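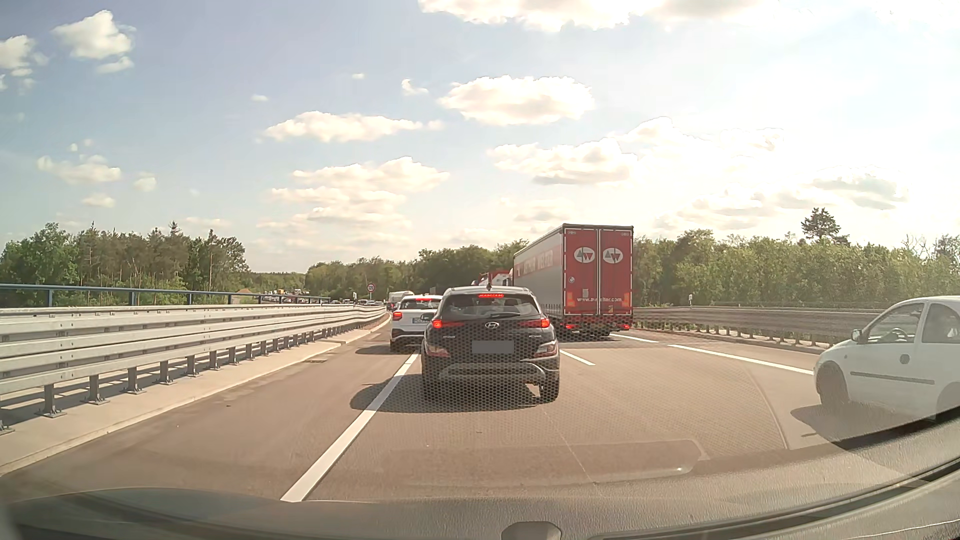 Vasanthi Paul

Ticket 1045: Mileage claims returned with status "Distance not verified"
Opened by: Travel Claims Office, Patwary Regional Services
Assigned to: Application Support
Priority: Medium
Status: Resolved

Summary of the issue

Field staff submitting mileage claims through the Merkeo expense portal report that claims are returned within minutes of submission with the status "Distance not verified." The claims in question were for ordinary highway trips between the main office and the Gorirley branch. Start and end addresses were entered in full, and the odometer readings matched the distance claimed. Staff were unable to resubmit, as the portal treats the second attempt as a duplicate.

The first report was received from Dilani Marikar on Dec 18, 2020. A further 14 claims with the same status were located in the returns queue that afternoon.

Steps taken by the Travel Claims Office before referral

Claimants were asked to sign out, clear stored data in the browser and submit again under a new claim number. The result was the same. One claim was entered by Habibur Ranasinghe from an office workstation using the supervisor role, and it was also returned. Claims for parking and tolls on the same trips were accepted and paid.

Investigation

Application Support reviewed the portal log for the affected claims. In each case the request to the Lamix distance table was completed, but the value came back in meters and was read by the portal as miles. The check compares the claimed distance with the table distance and returns any claim that differs by more than 6 percent. All affected claims failed at this check.

The unit setting had been changed during the most recent update to the portal. Claims with a manually approved route do not use the table and were not affected, which accounts for the mixed results reported by the Gorirley branch.

A second fault was found during testing. The comment field accepts up to 4000 characters, but any comment containing a line break was dropped when the claim was returned. Claimants who had explained a detour caused by road work were therefore asked for the explanation again. This has been recorded under a separate ticket and is assigned to Asanka Saha.

Resolution

The unit setting was restored to miles and the distance check was run again on all returned claims. Every claim passed and was released for payment. Duplicate entries were voided by Nilmini Weerasinghe. Claimants do not need to submit again.

Instructions for claimants

If a claim still shows "Distance not verified," do not create a new claim. Open the returned claim, select Recheck, and allow the page to reload. If the status does not change, forward the claim number to the Travel Claims Office. Odometer readings should be kept until payment has been received.

Follow-up

The unit setting has been added to the list of items checked after each portal update. The next update is scheduled for January. Approvers are asked to leave returned mileage claims open until the recheck has been completed.

Ticket closed with the agreement of the Travel Claims Office.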